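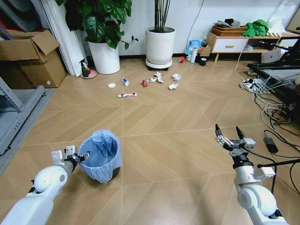

One reader told us flatly that no portable lectern is worth the money, and that a music stand does the same job at any poetry night in the country.

Lillenau Folding Lectern

January | By the Rajput Events Equipment desk

We sell the thing, and we still think the reader has half a point. If your readings happen in one room, with one microphone and a table nearby, buy a music stand and spend the rest on chairs.

The Lillenau is for book festivals and library crawls, where the same kit gets carried between a café, a bar and the children's section in one evening. It folds flat and comes with a shoulder bag. Cedamari, the maker, says it sets up in 12 seconds. We have never managed that, and the side catch is stiff until you've used it a few times.

The top holds an open hardcover without sliding. A fat paperback will still try to close itself, whatever the box says about the page clips. Poets with loose sheets should bring a binder.

The clip-on light is fine in a dim bar. It is too bright for anyone sitting in the front row, and the lower setting isn't much lower. Cedamari calls it "stage quality." We'd call it a reading light.
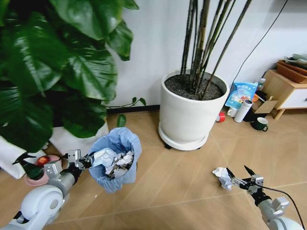
What you get

- Lectern with folding legs
- 2 page clips
- Clip-on light and charging cable
- Shoulder bag (the zipper is the weak spot)

Price and rental

The lectern costs $794, and we know how that looks next to a music stand. Rental is by the night, and Friday bookings go first. The warranty runs 12 months and leaves out the bag. We asked Cedamari why and got a brochure back.

If you're unsure, rent it for one event before you buy.

We use cookies to remember your cart and count visits. Accept | Manage settings

Related items
Uto Clip-On Reading Light
Uto Book Signing Table
Cedamari Portable Speaker
Replacement bag for Lillenau Lectern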